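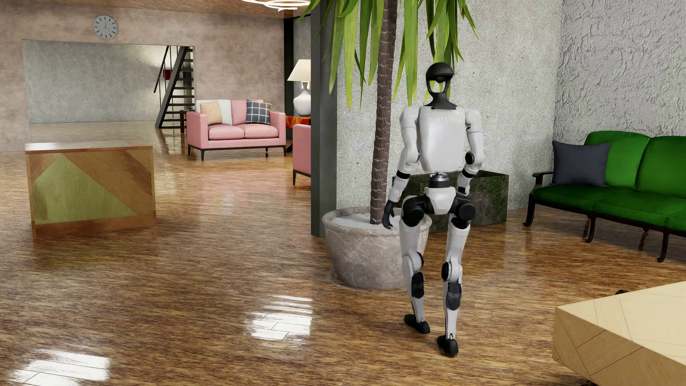 Aoi Oda wants to know before she reads any further: can it water the plants and mop the lobby by itself, or does she still need a person on the evening shift? For now, keep the person. Dostero can handle the approach to a plant well enough. Pouring and mopping are still trial features, and this section covers only setting up the approach in the simulator.

4.2 Setting up a plant care routine

Before you start, load the lounge room file and check that the robot is standing on open floor. The routine won't load if either foot overlaps furniture.

1. Open the Chores panel and choose Plant Care. The default is a dry routine, with no water in it.

2. Pick the planter on the room map. Click the pot itself - a click on the leaves selects the ceiling zone on some maps.

3. Set the stopping distance. Start long and shorten it over several runs. A person walks up to a pot and leans over without thinking about it, but the robot has to stop where it can reach the soil and still keep its balance.

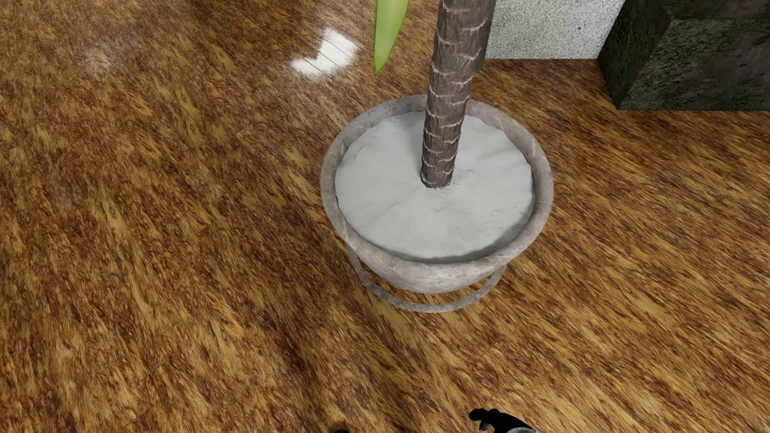

If it stops too far away, it will lean to make up the difference, and the balance check will end the run. Shorten the distance by one notch and try again.

4. Run the approach three times from different starting points. Save the log after each run.

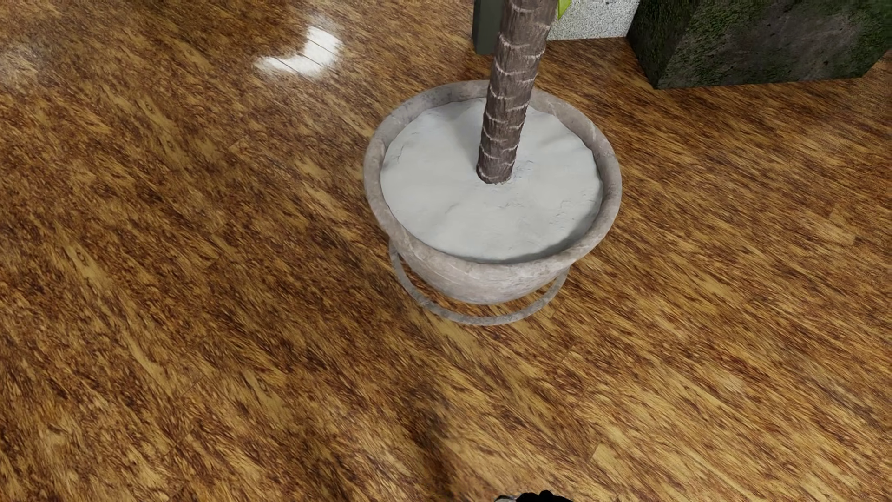 5. Compare the logs. The stopping points should fall inside the green circle on the map. If one is outside, go back to step 3.

6. Press Save Routine and give it a name of your own.

Note: The log holds 256 runs. Older runs are erased without a warning.

Caution: Do not copy a saved routine to a robot in a real building until you have read Section 5.

Checking the floor map
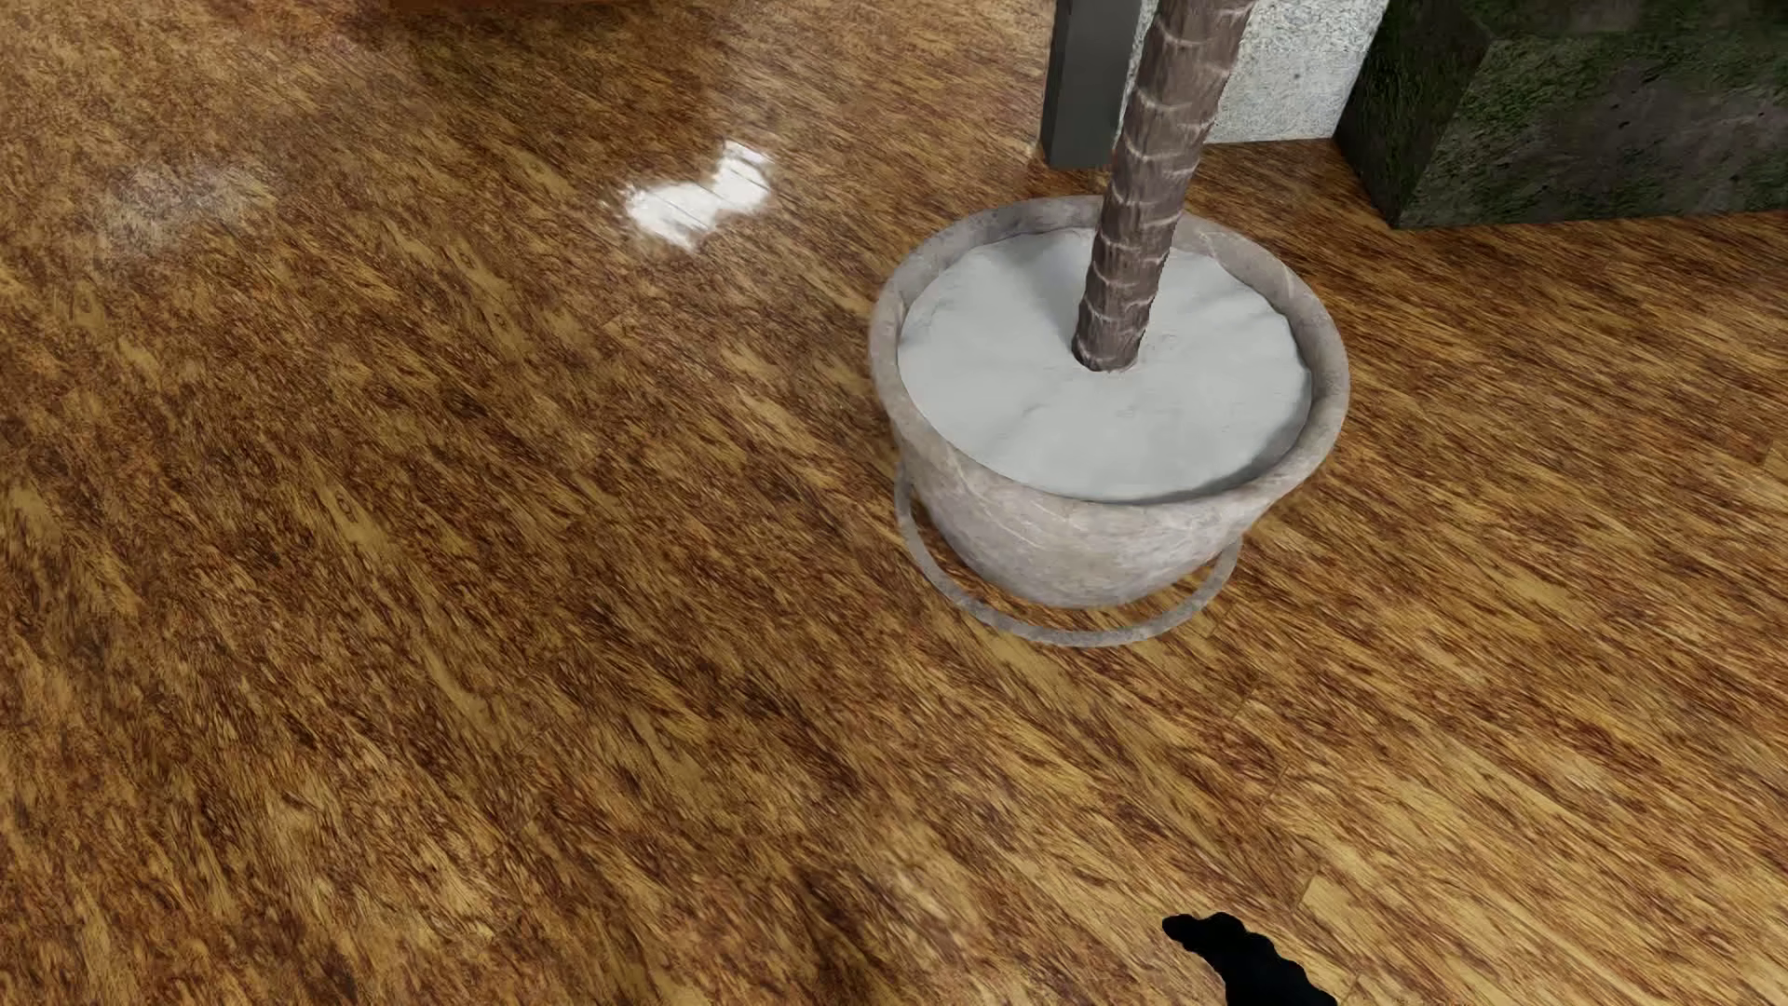
Mopping asks more of the map than plant care does. The mop path is drawn around whatever the map calls solid, so small errors turn into missed floor or a bumped pot. Zoom in on the planter and look at the thin ring around its lower part, where a strip of wood shows between the ring and the bowl. Mark the ring as solid and leave that strip out of the mop path - a cloth and a hand are still the better tools there.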